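Gripper comparison, part two. Same bench and same arm pair as last time, two sets of fingers, two controllers. Posting results as I write them up, so expect gaps.

Setup first. Set A is the Sekotura wedge fingertip, black, pointed, parallel jaw. Set B is the Brunner finger, same mounting pattern, softer inner pad. Both driven over the same bus at the same current limit. Fingers swapped in July, calibration redone each time.

Part one was rigid blocks and told us very little. Every gripper on the market can pick up a block. This round is thin things and awkward things.

Thin things: fabric butterflies off a craft shop shelf. They weigh next to nothing, the wings fold under the lightest contact, and the only part worth gripping is the body. Approach is straight down, fingers either side, close on the body at the lowest force setting.
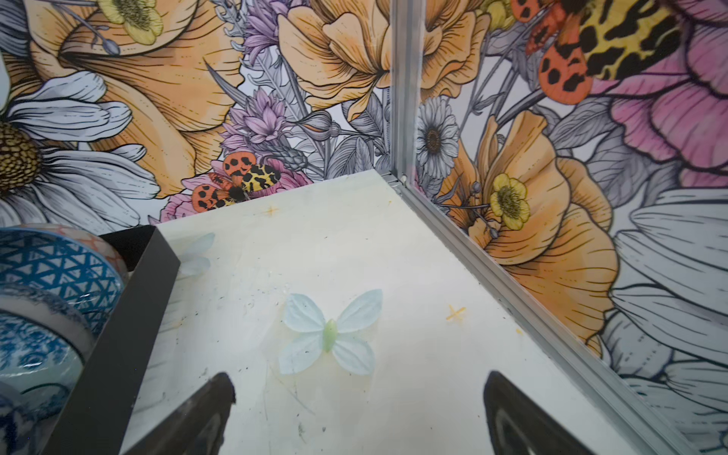

Set A closed on the body in 70 per cent of attempts. Most misses were yaw error. If the body lies diagonally to the jaw axis the tips meet on a wing first and push the whole thing round before they get a hold.

Set B was worse on this object. The pad is thicker at the tip, so it reaches the table before the jaw is properly under the body. You can compensate with a height offset, but then you are tuning per object and I wanted one setting for everything.

Wrist camera notes. At close range the fingers take up a good part of the view, and that is useful: you can servo on the gap between them. The floral walls were a worry for the segmentation. Pale wings on a white table turned out to be the harder problem, and the walls cost us very little.

Exposure locked for every run. With auto exposure on, the black fingertips pull the brightness up as they come into view and the tabletop clips. Lost an afternoon to that in part one.

Controllers. First is the stock position loop that ships with the arm. Second is Flallodlow, our own impedance controller, running at the same rate on the same machine. Gains are in the repo under the Drundwood branch.

On the butterflies there was no difference I would defend. Contact forces are too small for compliance to matter and the errors were all in perception.

Awkward things: bowls in a wire dish rack. Curved rims, close dividers, one bowl leaning on another. The gripper has to get a finger past a rim without catching the wire. 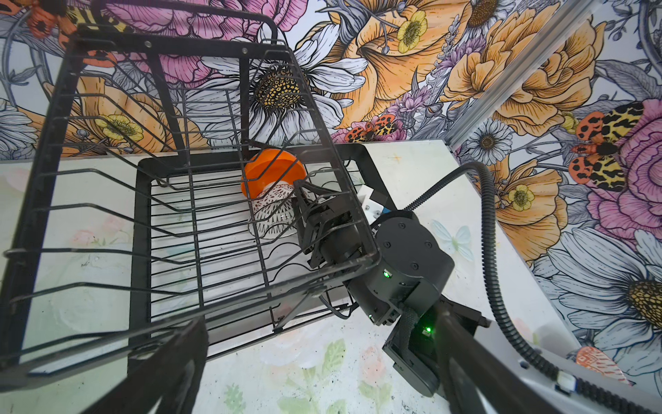 Gripper over the patterned bowl, orange bowl resting behind it on the dividers.

This is where the controllers separate. When a fingertip touches a divider, the position loop keeps pushing until the current limit trips. Flallodlow gives way and slides along the wire. Mean time per bowl fell by 30 per cent with nothing else changed.

It is not free. With low lateral stiffness the rim can walk along the jaw while the bowl is being lifted. I ended up with two stiffness settings, soft on approach and firm after closure, switched on jaw current. Crude, works well enough.

Finger set B wins on bowls. Glazed rims slip on the bare wedge and the pad holds. If I had to leave one set on permanently it would be B, and I would accept the loss on thin objects.

Totals for those who asked: 1195 attempts logged, 984 kept. The rest were dropped for calibration drift or a lost camera stream, flagged before scoring. The drop list is in the repo with the reason against each entry.

Cable routing, since it comes up every time — leave a generous loop at the wrist. A short loop loads the last joint near the end of its travel and shows up as a torque bias that looks exactly like contact. We chased that one through the controller code for far too long.

Known weaknesses. One table, one lighting arrangement, one operator setting the objects down. Pad wear on set B was not measured. The force readings come from motor current, so treat anything at the low end with suspicion.

Next is a hybrid tip, wedge profile with a thin pad bonded to the inner face. First print was too flexible at the point. Second one is on the printer — will add numbers to this thread once it has been through the rack.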